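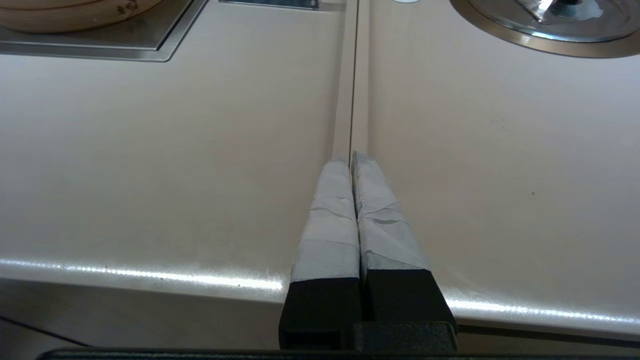

Taped fingertips, closed, at the front end of the counter seam.

Worktop rules for a kitchen gripper arm

Last revised April 27, 2023

These rules apply to any arm with a two-finger gripper that works over a domestic counter. They were drawn up for the test kitchen at Wanurville and are used in the same form at Petek. They cover the counter, the finger wrapping and the order of work. They do not cover wiring or the arm's own safety stop, for which the maker's manual takes precedence.

1. Finger wrapping

Wrap only the forward part of each finger. Leave the rear block bare so that the joint can be inspected. Overlap each turn of tape by half its width and finish on the outer face, never on the face that grips. A loose end on the gripping face will lift a paper label or drag a tea towel.

Creases are acceptable. Lifted edges are not. Run a thumbnail from base to tip before each session and rewrap if it catches. Wrap both fingers at the same time, even if only one is worn, and check afterwards that they still close square to each other. Fresh tape adds thickness, so reset the closed position after every rewrap.

Tape is treated as a food-area surface. It is replaced after 38 sessions, or at once after contact with raw meat, egg or fish. Do not try to wash it. Write the change in the log with your initials.

2. Start position

Bring the closed fingers to a fixed feature of the counter. A seam between two panels is suitable, as is the corner of an inset. A mark drawn in pencil or a strip of tape is not suitable, as both get wiped away. Approach from the front edge and stop with the tips at the near end of the seam. Lower at the slowest setting.

Keep crumbs out of the seam. A wooden skewer and a dry brush will clear most of them. Sugar needs a damp cloth, well wrung.

3. Items on the counter

Steamers, lids and pans may stay out if they sit towards the back and the program has their positions. Anything not in the program goes in a cupboard. Lids with a raised knob must be entered at the height of the knob, which is the error we find most often in other people's settings.

Bamboo is to be dry before it is handled. Wet bamboo slips against tape and the grip force then has to be raised, which marks the rim.

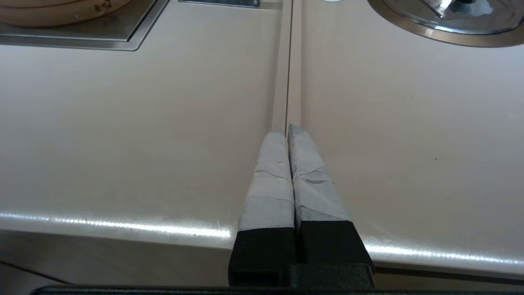 So-ying Siu objects to the start position in rule 2: a seam is fine on a fixed counter, but at Flullora the two panels shift slightly when the heating comes on in December, and she would have the arm check against a second point before it lowers.

The objection is accepted for counters in more than one piece. Use 2 points, at least 800 mm apart, and stop if the distance between them has changed since the last entry in the log. On a single slab one point is enough.

4. Cleaning between tasks

Power the arm down before wiping. Wipe the counter from back to front and over the rounded edge, then dry it. Glare from a wet front edge can upset the wrist camera, and a dull cloth mark is nearly as bad. Wipe the bare finger blocks with a barely damp cloth and keep water away from any opening.

5. Log

One line per session: date, tape count, start point used, stops and their cause. The Juder log sheet has columns for all of these. The sheets so far hold 1,076 lines, and entries with no cause given for a stop are sent back to whoever signed them.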